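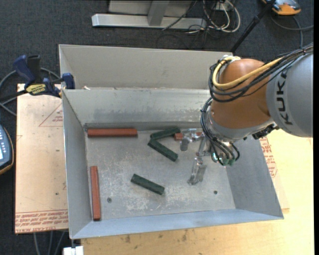

Cheema
Forum regular, 42 posts

Home | Workshop | Storage | Log in

Posted in: Storage & Bins

Not convinced by metal bins for blocks. Look at the scuffs on that floor. Would paint on the blocks last a month?

Junari – 6 replies
Scuffs are only cosmetic. Mine looks worse and holds up fine.

Cheema
Fine for the bin, maybe. I asked about the blocks.

Urmont
Sloping sides are the real nuisance – everything slides to the middle. I'd want straight ones.

Junari
Disagree. Straight sides trap things in the corners.

Disine
Has anyone tried a rubber mat? Cheap enough.

Cheema
Tried one. It curled up by October.

5 shares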